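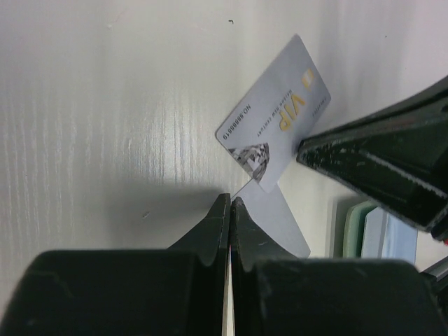 *A silver-gray VIP card and a plain light gray one on the tabletop.*

# Nurov tabletop in pale whitewash: six months with it

I bought the Nurov top to replace a glossy white desk that showed every fingerprint. It is sold by Pollside as a loose top, and you add whatever legs you like. I paid $124 for the top and $73 for a set of steel legs from Eshun. It has been in my front room for 6 months. I use it for paperwork, mail, sorting cards and the occasional board game.

## Finish

The color is listed as "pale whitewash." In my room it reads as white with some gray in it, and late in the day it can go slightly pink. If you want a bright white, order something else. The Pollside product page makes it look cleaner and colder than it is.

The surface has a painted, wood-like texture with fine grain lines. You can feel them with a fingernail. They catch the light, so with a window to the side you get thin bright streaks along the grain. I don't mind this, but it is more noticeable than I expected. The grain is also uneven. Some areas have distinct lines and others look nearly smooth. I don't know if every top is like this.

## Everyday use

Flat things behave well on it. Loyalty cards, gift cards and envelopes stay put when I slide them into piles, and they are easier to pick up than they were on the old gloss top. On that one I usually had to drag a card to the edge to get a finger under it. The grain gives just enough of a gap that I can lift one corner with a nail.

Light gray items do get lost against it. A blank card with no printing is hard to spot when you are looking for it in a hurry. Anything with gold or black on it stands out fine. I keep a dark felt mat from Mikero on one side for small pale items, mostly receipts and spare key tags.

Writing on a single sheet of paper is the weak point. The pen follows the grain if you press hard, and my signature comes out with small breaks in it. Put a pad or a magazine underneath and the problem goes away. Anyone who writes by hand a lot should plan on a desk pad from the start.

An optical mouse works on it without a pad, though you can hear it moving across the lines.

## Cleaning

Dust settles in the grain. A dry cloth leaves some of it behind, so I use a damp microfiber cloth and wipe in the direction of the lines. Wiping across them takes longer and leaves lint.

Coffee came off easily the same day. A drip of blue ink did not. It faded after a few tries with dish soap, but there is still a faint mark in one of the grooves. I have not tried anything stronger on the paint.

There is one small chip on the front edge where I hit it with a stapler. Pollside sells a touch-up pen, and the color match is close. The gloss is slightly higher than the rest of the top, which you only see from a low angle.

## Assembly

The top has no pilot holes. The leg plates from Eshun came with screws of the right length, but you have to mark and drill everything yourself. It took me 2 hours, including a trip to find a smaller drill bit. The instructions cover the top in one paragraph and tell you to allow the finish to "settle" before putting anything heavy on it, with no mention of how long that takes. I gave it overnight.

## What I liked

- Cards and paper are easy to pick up
- Doesn't show fingerprints
- Touch-up pen is a decent match

## What I didn't

- Bad for writing on single sheets
- Ink gets into the grain
- No pilot holes
- Product photos make it look whiter than it is

## Would I buy it again

Yes, for a sorting table or a general-purpose desk. For a writing desk I would pick a smooth top and live with the fingerprints. The price is fair for the top alone, but remember that legs are extra, and budget for a mat as well.

Pollside says a darker gray version is due in August. I would probably have gone with that one if it had been available.

*Posted July 25, 2024. I bought the top and legs with my own money.*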